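Colander or no colander in the play kitchen bin?
Board: Playroom & Pretend Food
9 replies

dgunn_papa
June 24, 2024
ok so sorting the play kitchen stuff this week, trying to get it down to ONE bin before my sister's kids come. Rule is everything has to fit in the bin with the lid shut. Problem is the colander. It's a big oval one, real size more or less, and it hogs the whole thing. Also the plate. Do you guys keep full size stuff in with the toy food or go all mini? Wife says mini. I say the kids ignore mini.

usa_w
All mini. We did a mix for a year and the big stuff just ended up back in my kitchen drawer every night anyway. Plus the small cups got lost underneath it.

pilixmom
disagree!! big colander is the best thing in ours. It's a hat, a boat, a helmet, a soup. Food goes IN it at cleanup too, so it's not really taking up space, you fill it. Put it in first, flat, then load it

usa_w
That works if somebody loads it. Mine get dumped upside down on top of everything lol

samran.y
whats the handles like on yours? The flat ones dont catch on the lid. Wire ones do. I gave up on a wire one

dgunn_papa
flat both ends. The colander is the pale green thing in the middle. Ketchup is on the plate bc my nephew serves it as a main course 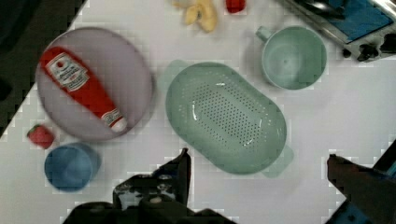
Reply 6

samran.y
yeah ok thats big. flat handles tho so you're fine. I'd put it in corner to corner

Reply 7

chutima_s
Keep the colander, lose the plate. Plate is the thing that wont nest with anything. A cup goes in a colander, a strawberry goes in a cup, the plate just lies there taking up the whole floor of the bin. Or stand it up along the side if the bin is tall enough?

Also what is the strawberry, is that the chunky kind? Ours is shaped more like a real one and it rolls under the stove constantly. Want a blockier one.

Reply 8

dgunn_papa
no idea on the strawberry, came in a mixed bag from the church sale, 60 cents for the lot. Kind of cube looking yeah. Hasnt gone under the stove yet so thats something

Plate standing up might work. Bin is a Vukex, the deep one. Will try tonite

Then again the nephew NEEDS the plate. Ketchup doesnt get served without a plate, there was screaming over this in January

Reply 9

adelmo_g
Going to be the grump here. Why one bin. You have big things and small things, thats two bins. Everybody on this board gets hung up on the one bin thing and then spends a weekend playing tetris with a colander. Small food in a shoebox, dishes in a dishpan, done. My grandkids are 3 and 5 and they can put it away themselves bc there's no puzzle to solve.

usa_w
two bins means two bins dumped on the floor

adelmo_g
so dump them. It's a playroom

pilixmom
Gotta side with usa on this one even tho I'm team colander. One bin = one dump. When we had the dishes seperate they never got used with the food, kids would pull out one or the other. All in together they set the table and everything. Mine even strain the pretend noodles (yarn) now

chutima_s
yarn noodles!! stealing that. how long do you cut them

pilixmom
length of my forearm ish. Any longer and they knot up. Don't use the fuzzy kind, it sticks in the colander holes and you'll be picking it out forever

samran.y
shoelaces work too. flat ones for fettucine

dgunn_papa
Update. Plate up on its side against the wall of the bin, colander in on the diagonal like samran said, cup and strawberry and the rest of the small food inside it. Ketchup had to go cap down in the corner next to the plate. Lid shuts!! Has to be in that order tho, tried plate last and no way.

So wife still says mini but she's letting it ride til after the visit

usa_w
Check back in after the kids have packed it once

adelmo_g
^ that

dgunn_papa
they get here saturday. Anyone got white yarn they like, the stuff at our store is all fuzzy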